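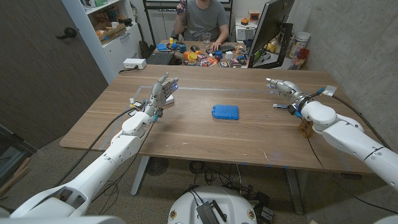
June, bench notes, Drirkbridge

Cold pack melt test for the Ondomen lunch cooler. Want a gel fill that stays below fridge temp through a school day without splitting the seam.

1. Fill weights
Mixed one batch of gel, thicker than last time. Target was 1,000 g for the large pouch. First pour came out at 1,020 g, so I trimmed it back with the syringe. Small pouches are 200 g each. Wrote the weights on the pouches before freezing - ink won't take once there's frost on them.
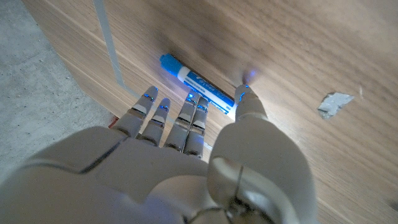 2. Freeze
Everything flat on the middle shelf of the Bellamy freezer overnight. Do not stack. Last batch froze with a hump in it and wouldn't sit under the cooler lid.

3. Melt
Out at 8:15 a.m. Probe taped to the center of each pouch, logger set to read every 100 seconds. The small ones went soft at the corners before lunch. Large one still had a hard core at 2:30 p.m. Seams held on all of them, slight pucker on one small pouch near the fill port. 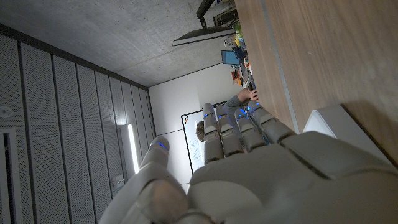 4. To do
Order more film from Orkora, the heavier grade. Repeat with the lid closed. Recalibrate probe 2 - it reads high in ice water.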